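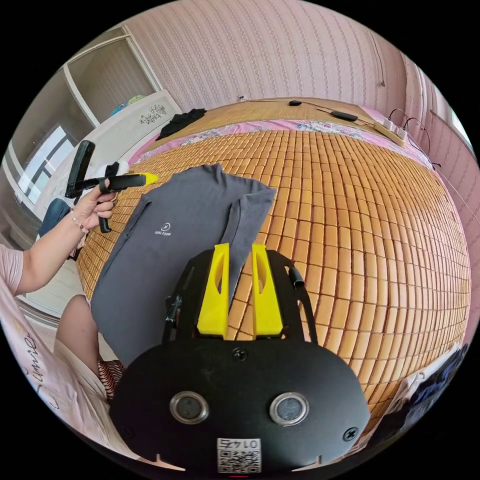

A grey T-shirt on a bamboo-tile mat, with two hand-held grippers at work. The near one carries the label 014右.

Taduton: frequently asked questions
5 min read

What does Taduton do?

Taduton takes recordings made with a pair of hand-held grippers and turns them into something a robot arm can learn from. You give it two videos and two motion logs. It lines them up in time, works out where each gripper was and how wide its fingers were open, cuts the session into single tries, and writes the lot out in one format. We started it for cloth folding and cloth is still what we love most, but people have used it for cutlery, parcels and a very large number of socks.

How does it fit with Muda, Coman and Arkura?

Muda is the planner. It takes a learned policy and checks that the two arms can follow its moves without hitting each other. Coman is the control layer underneath, which sends commands to the motors. Arkura is the viewer, where you scrub through a recording and see both gripper paths drawn in 3D. You can use Taduton with none of the others installed, though Arkura is well worth having open while you sort your data. Watching two paths cross over a shirt for the first time is a real treat!

How does the software know which gripper is left and which is right?

From the label. Each gripper has a code on its sticker, and the characters after the number give the side: 左 for left, 右 for right. Type it exactly as printed into the session file. If your keyboard makes that awkward, L and R are accepted too. When both grippers in a session are down as the same side, Taduton stops and asks. Older versions carried on cheerfully and gave you a robot with two right hands.

The label is upside down in my video. Does that matter?

No. The QR reader tries every rotation, and the session file wins if the two disagree. You can turn the reader off with read_labels: no.

How is finger opening measured?

From the picture. The fingers on our grippers are bright yellow, so they are easy to pick out, and the gap between them is turned into millimetres using a short calibration clip. Record one clip per gripper: open fully, close fully, open again, slowly. If you change a finger, record a new one. If yours are another colour, set the range in fingers.yaml and check the mask in Arkura before you run a whole day's work through.

Will a busy room confuse the tracking?

Mostly the opposite. Patterned wallpaper, floral sheets, cables, a heap of clothes in the corner: all of it gives the tracker something to hold on to. Plain white walls are much harder. The two things to watch for are repeating patterns that fill the whole view, such as a tiled mat seen from very close, and glass that reflects a window. For the first, tilt the gripper up for a moment at the start so the tracker sees the rest of the room. For the second, draw a box over the glass with the ignore tool and it will be left out of every recording from that session.

Can one gripper see the other?

Often, yes, and it's a lovely bonus. When the second gripper comes into view, Taduton uses it to tighten up the distance between the two paths. You'll find it in the log as "partner seen". It helps most when both are working over the same garment. If it never appears, the clocks on your two recordings may be too far apart; run the sync check.

What about the person's hands and arms?

They are masked by default before export, along with legs and anything else the person detector finds. You can keep them in with mask_people: no, but please ask whoever was recording first. Masking adds time, so for quick tests you may want it off on your own clips.

Does it understand the cloth?

A bit. There is a garment outline step, new in this release, which finds the edge of the item and guesses at the neck, sleeves and hem. It copes well with a T-shirt spread out flat. With a sleeve folded under or bunched up it is less sure, and it will say so by marking those points in orange. We'd much rather you saw the doubt than a confident wrong answer. Trousers came in December and are still rough.

How many tries do I need?

It depends on the job. On our own single-fold task we saw the first sensible behaviour with 39 good recordings, and things became steady a good while after that. Start with 20, train, look at what goes wrong, then record more of exactly that.

How long can one session be?

Up to 50 minutes per file. Longer files should be split with the cut command first, which keeps the timing intact.

Can I run it on a laptop?

Yes. Slowly without a graphics card, but yes. Leave it going overnight.

I found a bug, or I have an idea!

Wonderful, send both. Attach the log and the session file, and the calibration clips if the problem is with finger opening.

Page updated 4/20/20

Related
Writing your first session file
Sync check: what the colours mean
Arkura viewer shortcuts
Sending a Taduton export to Muda
Coman: setting safe speed limits for two arms
Garment outlines, release notes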